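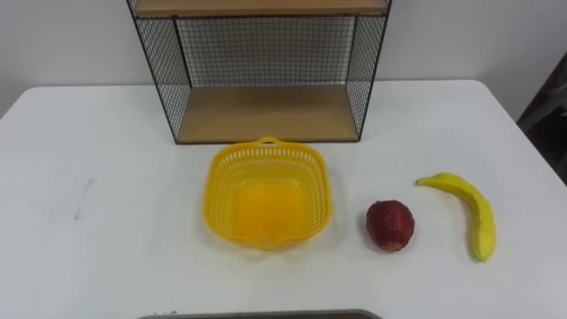

My placement report: the sorting robot at Bravar

I spent March at Bravar's packing site in Humholm, and I went in expecting everyone to hate the robot. They don't, mostly! It puts fruit into baskets, which used to mean standing at a table all shift, and the packers I chatted to were glad to see the back of that (one said her wrists had stopped aching). A good day is nearly 400 baskets.

What they do miss is the talking. Two people used to share a table and now one person looks after three, fetching fruit and sorting out bad grips. I asked 40 staff to fill in my form, and the word "quiet" kept coming up. Training was the other moan – a single morning, then off you go.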